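Can machines do the chores yet?

Short answer from the Kerden workshop: some of them, slowly. Arif Wijaya's group at Weker has spent since January on small table jobs such as squaring up a tablet, folding a cloth and putting cups away. People do each job first with hand-held grippers, and the software learns from those recordings — 542 so far. 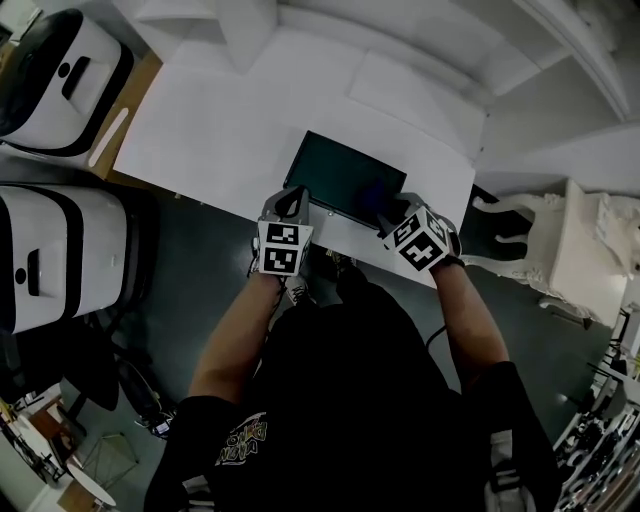 Two grippers at the near edge of a tablet-like device, white table.

Cups are going well, at 73 good runs in the last 100. Cloths are not. Nadhirah Wijaya puts a useful home helper at least three years off. Members can visit the workshop at 2 pm; ask at the Allitz desk.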